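Support > Guides > Folding Tables > Fleddale Wall Table > Section 4: Setting Up the Tabletop

Print this page
E-mail this page

Section 4: Setting Up the Tabletop

Read this section after the legs have been locked (Section 3). You will need a soft cloth, a roll of painter's tape, a spirit level and the plastic cups you plan to keep on the table. Setup takes one person. Two people are needed if the table has to be lifted.

4.1 Placing the table against the wall

1. Clear the floor along the wall. Remove rugs and cable covers.
2. Move the table until the long back edge meets the wall. Lift it. Do not drag it, as the feet can mark soft floors.
3. Check that the back edge touches the wall along its full length. If a baseboard holds it off, fit the 2 spacer strips from parts bag B to the rear legs.
4. Lay the level along the front edge, then from front to back. Turn the adjusting feet until both readings are correct.
5. Press down on each of the 4 corners in turn. If the table rocks, repeat step 4.

CAUTION: Do not sit or stand on the tabletop. Keep fingers clear of the leg hinges while the table is being moved.

4.2 Cleaning before first use

1. Wipe the top with a damp cloth and a drop of dish soap.
2. Wipe again with clean water and dry it.
3. Small dark marks left over from packing can be rubbed off with a pencil eraser. Work in one direction and use light pressure.

Note: Do not use scouring powder, steel wool or acetone on the white finish. Damage from these is not covered by the warranty.

4.3 Marking the back row

The back row is the strip of tabletop nearest the wall. Things stored there stay out of the way of whatever you are doing at the front.

1. Tear off short pieces of painter's tape. Blue is easiest to see on white.
2. Put one piece at each end of the back edge. These mark the limits of the row.
3. Press the tape down with a thumb. Do not rub it with a tool.
4. Replace the tape every 8 weeks. Tape left longer than that may leave glue behind. Remove glue with warm soapy water.

4.4 Setting out the cups

Plain plastic cups without handles are the best choice for brushes, pens, clips and similar small items. The Stoltavano set works well, but any cup with a flat base will do. Use a different color for each kind of item so that things go back where they came from.

1. Wash and dry the cups. A damp base can stick to the tabletop.
2. Stand the cups open end up in a single row between the tape marks, close to the wall.
3. Leave a gap between cups wide enough for your hand.
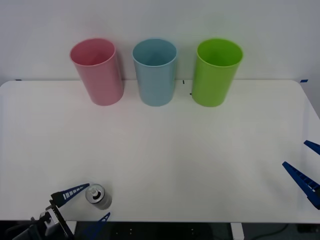 4. Check that every cup stands straight. If one leans, pick it up and look for grit or tape under the base, then set it down again. A base that has warped in the dishwasher will not sit flat, and the cup should be replaced.
5. Fill the cups. Put long items such as brushes and rulers in handle down. Do not put more in a cup than it can hold without tipping.
6. Keep the front of the table free of stored items.

CAUTION: Do not store open scissors or craft knives in the cups. Use the covered tray (part 797, sold separately).

4.5 Taking the table down

Empty the cups before moving them. Stack them, peel off the tape and wipe the back edge. Then follow the steps in Section 3 in reverse order. If the table will be stored through July and August, keep it out of direct sun, which can yellow the finish.

Questions about spacer strips and replacement feet go to Malte Bauerfeind in the parts department at Albers. Have the number from the label under the tabletop ready when you call.

Section revised 04/05/2024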